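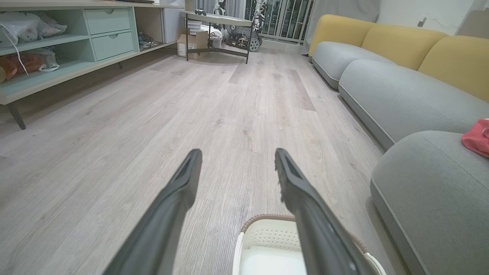

So can a robot tidy up a living room yet? Parts of it, slowly, and usually with a person nearby who ends up finishing the job.

I start the September class with this one every year because you all have opinions about it already, and I like hearing them before you've done the reading (which is 39 pages, sorry!). Half of you think the chores are solved because you saw a video. The other half think it's all fake. I've been in both camps, sometimes in the same afternoon.

What I want you to notice first is how much of tidying is deciding. Picking a sock off the floor is a decent grasping problem and we can do it pretty well now. But is a plastic bag on a shelf trash, or is it where somebody keeps their snacks? Does a cloth on the sofa go in a basket or does it live on the sofa? My grandmother knew. A machine has to get that from somewhere, and "somewhere" is most of what we'll talk about in weeks two and three.

Then there's the soft stuff. Cloth folds over itself, cables tangle, thin bags crumple when two hard fingers close on them. Analyn Ambrosio ran the Dernora trials with us last year: 614 pickup attempts, 260 of them on fabric, and the fabric ones ate up nearly all our evenings. Boxes were a vacation by comparison.

Before next class, pick one chore at home and write down every step, including the dumb ones like moving a chair. Oğuzhan Karabulut's sample has 60 steps for clearing a coffee table (it's on the course page under Clovemus). Yours can be shorter. Bring it on paper, please, we'll be swapping and marking them up.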